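Forums > Classic TV > Sitcoms > Episode hunting

Which sitcom episode has the locked pantry?

Krystyna Bielecka
Driving me mad, this. Black and white, American, two sisters run a boarding house in a town called Darnden. One sister gets shut in the pantry with the bank manager while the other is serving him a birthday dinner next door. I saw it in February on one of the repeat channels and missed the title. Any ideas?

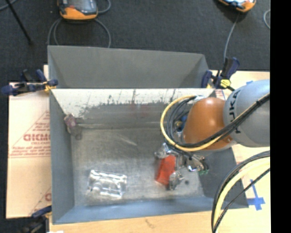

Robot arm at work over a metal bin

Kuldeep Dwivedi
Sounds like The Figueroa Sisters to me. My mum loved it. No idea which episode, sorry!

Stijn Verschueren
Kuldeep's right - it's series 2, and I think it's the one called "Mr Restcombe Comes to Dinner". I've got the box set (140 episodes, and I've only managed 51 so far). The pantry bit is in the second half, after she hides the burnt goose. Watch out for the shorter version - the repeats trim the goose, and then the ending makes no sense at all.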